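Segurança e boas práticas em robótica móvel de interior
Notas da aula 6: o que uma norma diz e o que um ensaio em simulador prova

Versão de 5 de janeiro de 2019. Substitui a folha de abril.

Comecemos pela frase que aparece em quase todos os relatórios que me entregam: "o comportamento foi validado em simulação". Validado contra quê? Uma norma pede perigos identificados, risco estimado e medidas verificadas. O simulador dá-nos, no melhor dos casos, indícios para a segunda parte.

O caso de estudo é o quarto do projeto Muvgate. A equipa correu 2682 episódios de navegação e declarou 16 colisões. O relatório não define colisão.

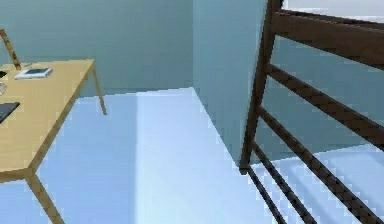 Fig. 1. Quarto simulado: passagem entre a mesa e a estrutura de ripas.

Regra 1. Escrever a definição de contacto antes de correr o primeiro episódio. Uma perna de mesa fina e uma ripa baixa são obstáculos diferentes para um sensor montado a 25 cm do chão, e o relatório trata-os como um só. Quem lê "livre de colisões" deve perguntar a que altura.

Regra 2. Declarar o que o modelo do piso não tem. Atrito, desníveis, tapetes, cabos, reflexos. Um chão claro e liso favorece quase todos os algoritmos que conheço. A Rodard apresenta os seus resultados com uma margem de 60 mm e não explica de onde a tirou; desconfiem de margens redondas.

O mobiliário também conta. Um candeeiro aceso em cima de uma cómoda muda a exposição da câmara, e um objeto mole pousado no chão pode não aparecer na lista de obstáculos rígidos.
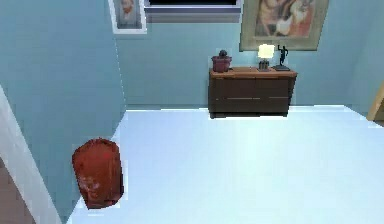
Regra 3. Guardar os casos feios

Os episódios em que a vista quase não traz informação são os primeiros a desaparecer da amostra. É má prática. Uma parede lisa, uma faixa de chão e dois bocados de madeira nos cantos dão pouco a que um estimador de posição se agarre, e é com isso que o sistema terá de decidir se para ou avança. Filtrar essas vistas melhora a tabela e piora o argumento de segurança.
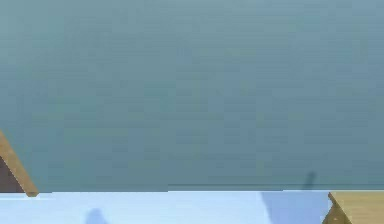
Fedir Boiko objetou, ao ler estas notas, que nenhuma equipa pequena tem meios para rever todos os episódios pobres e que exigir isso acaba por afastar as pessoas da norma. Aceito a primeira metade. Uma amostra sorteada e declarada chega para começar, desde que o sorteio seja feito antes de ver os resultados.

Para a próxima aula: ler o anexo do relatório Muvgate e propor, numa página, uma definição de colisão que o grupo vizinho não consiga contornar.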